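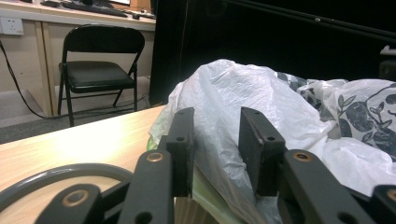 Bolsa blanca de plástico sobre una mesa de madera clara.

Preguntas frecuentes sobre bolsas de plástico
Redacción Osus | Abril

¿Qué bolsas admite el punto de recogida de Oteo?
Se admiten bolsas de plástico fino, vacías y sin restos de alimentos. Las bolsas compostables deben depositarse en el contenedor de materia orgánica.

¿Es necesario entregarlas dobladas?
No es obligatorio. Se recomienda alisar cada bolsa sobre una mesa, expulsar el aire y plegarla a lo largo — una bolsa arrugada ocupa más espacio en el contenedor.

¿Cuántas bolsas puede entregar cada hogar?
El límite es de 40 bolsas por visita. Los comercios adheridos pueden entregar hasta 100, previa solicitud en la oficina de Honville.

¿Se aceptan bolsas rotas?
Sí, siempre que estén limpias. Las asas sueltas deberán introducirse dentro de otra bolsa.

¿Qué ocurre con las bolsas mojadas?
Deberán secarse en el domicilio antes de la entrega. El personal podrá rechazar las que presenten humedad.

¿Dónde se consulta el horario?
En el tablón de cada punto de recogida y en la oficina de Honville.

Compartido 78 veces | 43 comentarios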